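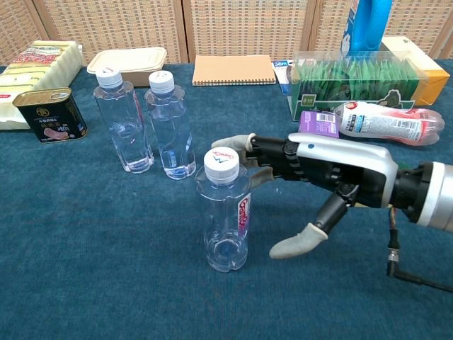 Budget season again, and once more I have been asked to put a number on a hand.

The number I put down last year was 3,106, in euros, and it was wrong in the way that all my numbers are wrong: it was the price of the thing. It was the price on the quote from Skisar, copied carefully into the sheet, under a column heading that said "total cost." I have since learned that a quote is a kind of greeting. The seller is saying hello. The conversation comes later and you pay for that too.

So this year I am writing down what I wish I'd had in front of me, mostly so that Fenna Prins can stop forwarding me my own emails.

Start with the wrist. The hand has a mounting pattern and the arm has a mounting pattern, and these were designed by people who have never met. The adapter plate was 200. It took longer to arrive than the hand did. Ask for the drawing before you order anything, and then ask whether the drawing is of the current version, because ours wasn't.

Then the cable. You will be told the cable is included. It is, and it is exactly long enough for an arm that never moves. If your arm is going to reach across a table and come back, price a longer one, and the strain relief, and a spare of each. I budgeted for none of that and then spent a Saturday with zip ties, which I also hadn't budgeted for, but I didn't dare claim those.

Fingertips are a consumable. I would like this printed on a mug. The rubber wears, it picks up lint, and once it is smooth it will let go of a bottle with great dignity and no warning. Warent sells the tips in sets, and a year of them came to 891 for us. That's more than I have spent on shoes in the same period. Put them on their own line. If you tuck them under "miscellaneous," somebody upstairs will cut miscellaneous, as somebody upstairs always has.

Next, the things to pick up. Jelle Verhoeven laughed at me for wanting a grocery line in an equipment budget, and Jelle is welcome to try testing a grasp on nothing. You need water bottles, several the same, so you can find out whether the problem is the bottle or the hand. You need cans, small boxes, soft packages that sag when you pinch them. Cardboard gets crushed and has to be replaced. Get the receipts in your own name and hand them in monthly -- finance will accept one luncheon meat receipt, but a stack of them starts a conversation.

The hard one is the spare. Do you buy 2 hands? I used to think this was what rich labs did. Then ours went back for repair in May and the arm stood there for weeks, fully paid for, ending in a stump. Marijke Declercq did the arithmetic on what we were paying people to look at it, and I haven't argued since. If a second hand is out of reach, ask the seller for a loaner clause and get it in writing. Skisar said yes once I asked. It had simply never come up, they told me.

What I still don't know how to budget is the software license. Pindeleo charges per seat, Khunthong charges per device, and both have a page explaining why theirs is the simple way. I have a call with one of them at ten tomorrow. For now the cell in the sheet just says "ask," in yellow, and Fenna has already commented on it twice.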